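Home | Packs | Travel Gear | Repairs | Contact

Nekov 84 Travel Pack

Last updated: 2023-12-31
2 min read

The Nekov 84 is our larger pack for long trips by bus, ferry and train. It holds 84 litres and opens down the front, so you can reach your clothes without emptying it. The hip belt comes off for checked baggage.

Colours: grey, dark green
Back length: adjustable
Price: $378, rain cover included

Spare buckles and straps are sold through Setiawan. Orders of over $110 ship free.

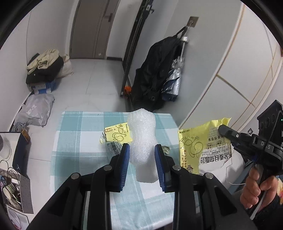
Bubble wrap on a checked tablecloth.

Returns are accepted if the pack is unused and the tags are still on. The smaller Skasix daypack clips to the front and is sold separately.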